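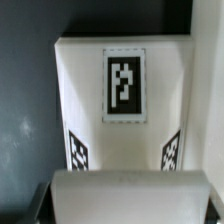 The white post, with its markers. Station two, Watau.

Search this site
Enter keywords
Go

I was meant to be on my break when Renata Zieliński came down the stairs with the tablet under her arm, and when Renata comes down the stairs you stay where you are. She put it on the bench next to my sandwich and said, "Meet your new colleague."

"Which one is it?" said Dariusz, who had a mouthful of crisps.

"The arm, Dariusz. You're looking out of the arm."

So we all had a look. I'd been packing and sorting at Watau for eleven years and I'd never once thought about what the job looked like from the hand's side of things. Mostly it was a great flat grey finger along the bottom, and beyond it the white post with a black and white square on the front, all blocky, like a crossword somebody had given up on. There were two more squares on the sides, squashed thin by the angle and half hidden behind the finger.

"That one's a P," said Dariusz.

"It's an R," I said.

"It isn't a letter," said Renata. "It's so the arm knows where it is."

"Must be nice," said Dariusz, and went back to his crisps.

The arm had come from Lindholm in June, in a crate so big they had to take the side door off. Kadir Uçar came with it. He was a quiet lad with a good coat, and he spent his first morning sticking squares on things and then standing back to look at them, the way my sister does with wallpaper. We'd all decided not to like him. It lasted until he fixed the kettle.

My job changed by inches, if you want to know how it went. I used to lift trays off the line and on to the rack, 425 on a good shift, and my shoulders could have told you the number without me. Then the arm took the heavy end and I took the light end. Then it took the light end as well, and I got a stool. I'd wanted a stool for eleven years! I sat on it that first afternoon and didn't know what to do with my hands.

What I did, officially, was mind it. If it stopped, I looked at the tablet and saw what it saw, and if a square had got mucky I wiped it with a cloth, and if it hadn't I rang Kadir. He taught me which button was which. He called me Mrs Szewczyk for three weeks, until I told him Teresa would do, and then he went pink and called me nothing at all for another week.

Kacper Górecki had the other rack, the one opposite. He was twenty-three and quick, and we used to race. He'd shout his number across at dinner time and I'd shout mine back, and I'm not too proud to say he usually had me. Once he did 455 and wouldn't shut up about it until the bus came. The arm did 324 on its first full shift and Kacper laughed so much he had to sit down on a pallet.

He didn't laugh at the next week's number. He looked at the board for a bit and went to get his gloves.

They offered him the training, same as me. Renata was decent about it, I'll give her that, she asked him twice. But he said he hadn't come to work to sit and watch a telly with nothing on, and he got himself taken on at Tretoter, driving one of their vans. He left on an ordinary afternoon at half past two. I looked up from the tablet to shout something over, something daft about his driving, and there was only his rack with the labels peeling off it.

I still talk while I'm working. I always have - my old supervisor used to say she could find me in the dark. Dariusz is down at the loading end now and can't hear me, so the arm gets it. It's had my daughter's wedding, the whole business with the boiler, and my views on the Ununov contract, which are not fit for Renata's ears.

Kadir caught me at it last month. I was leaning on the rail with the tablet, telling the thing it was an R and I didn't care what anybody said. He stood there in his good coat with two teas.

"I always thought it was a P," he said.

I moved my bag so he could put the cups down.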